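Notebook, cell 2, Alness
October, entry for the open day

Written up the evening after and the morning following. Times are from the wall clock, which runs a little ahead of the controller log. Irfan has the log itself.

07:40. Lights and controllers on. Both arms homed without faults. Left arm wrist camera came up on first enumeration, right arm camera did not. Swapped USB ports at the hub, both up. This is the same behavior Morag noted in September and I still think it is the hub. Replacement requested again.

08:05. Ran the free-air exercise on both arms, gripper open and close, full travel. Left gripper closes a hair slower than right. Measured it last month and the difference has not changed. Left alone.

08:20. Calibration check with the target on the table. Right camera within tolerance. Left camera off by more than I like at the far left of the table, fine in the middle. Redid the left hand-eye calibration. Took two tries because I bumped the target on the first one. Saved as the new default, old file kept with the date on the end.

08:50. Morag and I agreed the running order:

First, teleoperated pass, Morag on the leader arms, me talking.
Second, policy running on its own, same table layout.
Third, visitors get a turn on the leader arms if time allows.

Barrett asked for the food item to be in both passes. I would have preferred the box alone. Baked goods shed crumbs, and crumbs get into the gripper pads. He has a point that people understand a plate faster than they understand a box with compartments, so it stayed in.

Policy checkpoint for the day was Vukivo at 2,797 demonstrations. Irfan offered the newer one, trained late the night before. Declined. It had no bench time and I did not want to find out about it in front of people.

09:30. First group. Mostly from the college, plus Lionel Carré from Nostau and one colleague of his. Lionel has seen the older cell, with the single arm, so I skipped the history and went straight to what is different: two arms on a common rail, wrist cameras on both, shared workspace with no hard partition between left and right. Collision avoidance between arms is done in software and I said so, and I also said that we keep the speed limit low for that reason.

Teleoperated pass went cleanly. Morag kept the right arm high while the left was working, which is good practice and which the policy has only partly picked up.

Policy pass, first group: left arm reached the plate and stopped short, hunted side to side, then recovered and finished. Right arm waited correctly. Long pause in the middle, long enough that someone asked if it had crashed. It had not. Noted the time for Irfan so he can pull the segment.

Questions worth keeping:

Does it know what the object is? No. I said it maps camera views and joint positions to motion and has no label for anything. Could have put this better.

How many demonstrations for a new object? Gave the number for our last addition, 73, and said that it was an easy object close to ones already in the set.

What happens if you move the plate while it is working? Tried it. Small move, it followed. Larger move, it went to the old location and closed on air. Good question, and we should have a proper measurement of where it gives up.

Why not suction? Lionel asked this. Surfaces are cracked, soft or padded. Suction would cover part of the set and we would need a tool change for the rest.

10:45. Second group, smaller. Sadia brought them through from the machining side. Same order. Policy pass went better, no hunting. Only change I can find between the two runs is that the blinds were down by then. Overhead lighting was the same. I am writing this down without drawing anything from it, but it should be tested with the blinds as the only variable.

One visitor on the leader arms drove the right wrist toward the table faster than I expected. Force limit tripped, arm held position, no contact with the box. Reset took under a minute. For the next open day, drop the leader scaling for guests to half. Morag already has a guest profile half written from the Ghauri visit and will finish it.

11:30. Table reset between groups. Blue plate on the lavender mat at back left, pastry on it, wooden box near the center with the lid off, clasp side toward the rail. Layout should be taped. I was setting it by eye and I doubt it was the same each time.

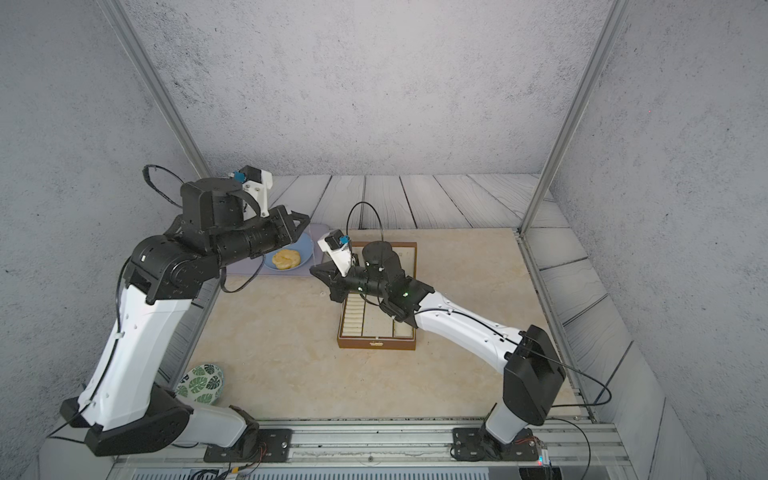
11:50. Third group, and the last before lunch. Ran the policy pass first this time at Barrett's request. I do not recommend this order. Without the teleoperated pass ahead of it, visitors took the policy for a fixed program and most of the questions were about how long it took to write. Had to back up and explain, then ran the teleoperated pass and it made sense to them. Put teleoperation first from now on.

Lionel stayed through all three groups and wants to send parts for a trial. Small, rigid, several finishes, one of them polished. Told him polished surfaces are a weak point for the wrist cameras and that we would want a few samples before promising anything. He is fine with that. Barrett to follow up.

13:15. Shut down. Gripper pads brushed off and wiped. Exported the day's recordings, 1,327 MB after compression, to the shared drive under the Alness folder. The drive is nearly full and somebody needs to clear the spring data or move it.

To do:

Replace USB hub (me, chasing purchasing)
Guest profile, half scaling (Morag)
Blinds up versus blinds down, same checkpoint, fixed layout (me and Irfan)
Tape marks for plate, mat and box (me)
Plate displacement test, step out until it fails (Irfan)
Cable loop over the left wrist, check clearance at full reach (Morag)
Bench time on the new checkpoint before anyone asks to see it (Irfan)
Sample parts from Nostau (Barrett)

Added next morning: Irfan pulled the long pause from the first group. Left camera stream dropped frames for the length of it and the policy was running on a stale image. So that one goes with the hub, and the hub moves to the top of the list. The side-to-side hunting came before the dropout and is still open.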